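Dralwood Workroom News
18/08/2026

Paper, shelves and the fall schedule

The paper order for the coming season has arrived and is stacked in the back hall. We bought 600 sheets of the large white this time, plus one roll of brown kraft for pattern drafting. The white comes from Fonseca again. The brown is from Urkura, who are new to us, and it is a little stiffer than the old brown. Bookbinders may want to try a piece before they plan a cover around it. The sample sheets are clipped to the side of the flat file.

Prices stay where they were for members. Day visitors now pay by the sheet at the desk and no longer put coins in the jar.

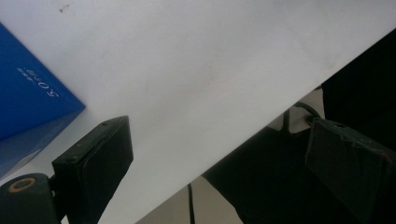 Shelf labels are the next job. Over the summer we emptied the supply shelves and listed everything on them, which came to 617 items. Of those, 133 had no label or one too faded to read. Please label anything you bring in to store, and make the writing big. The blue box with "5.0" on it in large white characters is a good size to copy. The smaller lettering next to the number is the kind that causes trouble, and we had a lot of that on the shelves. Put your name and the month on the short end of the box as well. Anything still without a name in November goes on the giveaway table.

A few supplies have moved. Bone folders and awls are in the shallow drawers under the window. Glue is all on one shelf now, with the wheat paste powder in the sealed tub at the end. Linen thread is with the needles. The guillotine has not moved and will not, so please stop asking the desk to have it nearer the sink.

Table paper is changed at the end of each evening class and at noon on open days. If you want it changed sooner, do it yourself and put the old sheet in the scrap bin. Marked sheets are fine for gluing and for testing pens. They are not fine for final pressing, because pencil comes off on damp paper. Several people lost good prints that way last spring.

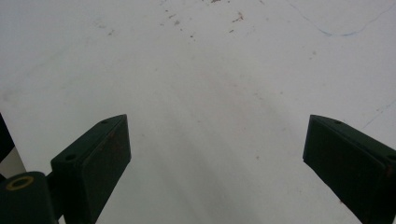 White surface with smudges and faint lines.

The fall classes are set. Single-section binding runs for four weeks, followed by box making for five. Paste papers is a one-session class and will be offered twice. Sign up at the desk or through Fevomlow, the booking page we moved to in the spring. If you had a login for the old page, it will not work on the new one and you will have to make another. Class fees include paper and board but not cloth.

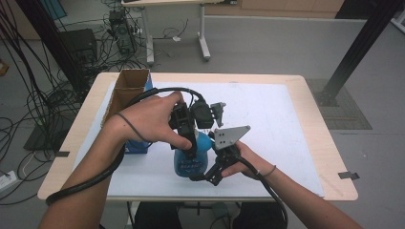
Photo: Dralwood Workroom

Open hours stay the same except that the back room closes an hour early on class evenings. The front room tables cannot be reserved. Leave room for the next person and take your coat off the chair.

We are short of clean blotters and would be glad of any you can spare. Old bricks for weights are welcome too, as long as they are wrapped.
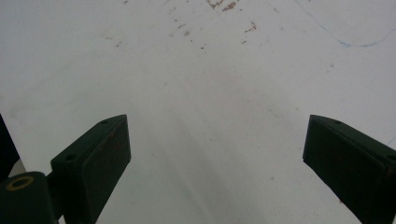
White surface, brighter at upper left.

Offcuts wider than a hand go in the flat file, bottom drawer. Narrower strips go in the bin by the door, free to anyone. The preschool down the street collects what is left at the end of the month, so please keep staples and tape out of it.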